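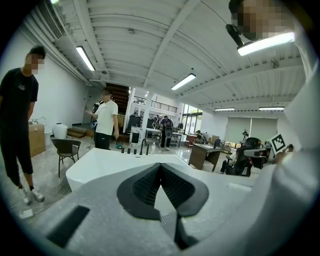

Subject: Re: [wolgate-list] Hot water on the top floors

Hi all,

I said I would write up what I found out about the hot water at Wolgate, so I am doing it now while I still have my notes. It is long. If you live on the first or second floor you can probably skip it, except for the part about the mixing valve near the end.

First, the heater itself is fine. The Voltier unit was serviced in March and I have the sheet from that visit. The tank is holding its set temperature and the burner was cleaned. The trouble is in how the water gets from the basement to the upper floors.

Our building has a recirculation loop. A small pump pushes hot water up the riser and back down a return line, so there should always be hot water near each apartment even if no one has run a tap for hours. When the pump stops, the water in the riser cools off, and whoever showers first has to drain it all before any heat arrives. On floor 6 that is a lot of water.

The pump runs on a timer. It is the kind with little plastic pins around a dial, and it has no battery, so it loses time in every power outage. When I looked at it with the super it read a little after 2 in the afternoon, and it was 8 in the morning. We had been turning the pump off just before people got up and running it while most of them were at work. That matches the complaints on this list very closely, going back to the outage we had in winter.

We set the dial to the right time. Since then I have had hot water in my kitchen in less than a minute, where before I could fill a stockpot and still be waiting. The two neighbors on my landing say the same. The back line seems better but not fixed, and I will come to that.

Things I think we should do, and would like opinions on:

Replace the dial with a timer that keeps its own time. Upadhyay on the corner carries one with battery backup. The super can wire it in, but it has to go through the management company first. I have sent them the request.

Get the return lines balanced. Each riser has a valve at the bottom of its return. If one is wide open, most of the flow takes the short way around and the far riser gets what is left. The front valve is all the way open. The back one has a handle so stiff that we left it alone, as neither of us wanted to be the person who snapped it off. This needs a plumber.

Put some insulation on the bare section of pipe past the boiler room door. It is cheap foam and goes on by hand. Whoever replaced the elbow there took the old covering off and it never went back.

I asked for a quote from Nillivel, who did the drain work, and they came back with $1394 for balancing both risers, replacing the stuck valve and swapping the check valve on the pump. The timer is not included. I have asked for the check valve to be priced separately and have not heard back yet. If anyone has used a different plumber for this sort of work please send me the name. I would like a second quote before we take it to management. 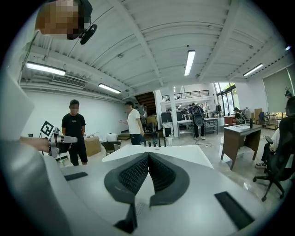 Kiran Agarwal wrote:

> I don't want to start an argument about who uses too much water, but
> the back apartments have had this problem for longer than the front.
> I am on 5 and I was running the shower for several minutes every
> morning well before the outage. It got worse afterward, I agree with
> that. But it was not good before.
>
> Also, is it possible that cold water is getting into the hot side
> somewhere? My bathroom sink goes warm, then cool, then warm again
> without my touching anything. The kitchen does not do this. I had a
> similar thing in my last building and the cause was a single shower
> faucet in someone else's unit.
>
> I would rather we found that out before paying to have valves
> replaced. Has anyone else on the back line noticed it?

Kiran, thank you for this, I had missed it in the longer thread. I asked the super and he thinks you may be right. There are two ways it can happen in a building like ours.

One is the check valve by the pump. If it does not close all the way, cold water can push backward up the return line when demand is high. That would affect everyone on the riser, mostly in the morning.

The other is a worn cartridge in a single-handle shower faucet. These mix hot and cold inside the body of the faucet, and when the seals go, the two sides can leak into each other even when the faucet looks fully shut. The same goes for any handheld sprayer with a shutoff button on it, if the faucet is left on behind the button. Please do not leave them that way. Turn the water off at the handle.

You can check your own faucet. Shut the hot water stop under the bathroom sink, then open the hot tap on that sink. It should run dry in a few seconds. If it keeps running, the stop itself is bad and you should tell the super. If the stop holds, open it again, run the tap until it is hot, and have someone turn the shower to the middle and back off. If the sink goes cool and stays cool after the shower is closed, write down your unit and send it to me.

I would particularly like to hear from the back line on 3 and 4, as that is below where Kiran notices it. Email me directly if you would rather not post your unit number here.

One last item. The basement door was propped open with a paint can again when we went down. Please keep it shut, the lock works.

Kanchan Rastogi
Apt 37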